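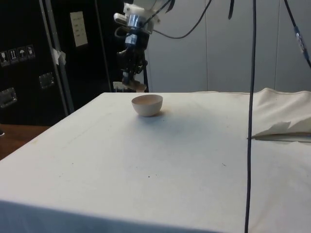

Table 2 with cover fitted, bowl left of center near the far edge.

Ticket 391
Subject: Gray smudges and specks on white table cover
Opened by: Rawan Obeidat
Assigned to: Siebe Vandenberghe
Site: Tultau
Status: Open, waiting on parts

Rawan Obeidat, 9:20
Cover on table 2 has faint gray smudges and a few tiny dark specks near the center. Light creases too, low priority. Cover came back from the laundry in September and has been on since. Please advise whether to wash or replace.

Siebe Vandenberghe, 10:05
Do the specks brush off? Try a dry lint roller first, no water. If they stay put, try one with a fingernail and tell me if it smears.

Rawan Obeidat, 10:40
Rolled the center twice. Some specks lifted, the rest did not. No smear. Smudges unchanged.

Siebe Vandenberghe, 11:15
Treat the smudges as surface soiling. Steps:
1. Take the bowl off and put it on the shelf.
2. Remove the cover and shake it out away from the table.
3. Wipe the tabletop with a damp cloth. Check the cloth for gray residue.
4. Wash the cover alone, no softener, no bleach.
5. Iron on low while slightly damp.

Rawan Obeidat, 14:30
Steps 1 to 3 done. Gray residue on the cloth after wiping, mostly from the middle of the tabletop. Second wipe came up clean. Cover is in the wash.

Siebe Vandenberghe, 14:50
Then the underside was picking it up from the tabletop. Ordering a spare from Dallavach, same white, so one can be washed while the other is in use. Bowl goes back in the same position afterward.

Rawan Obeidat, 16:10
Washed. Smudges gone except one near a corner. Creases still to be ironed. Leave open until the spare arrives.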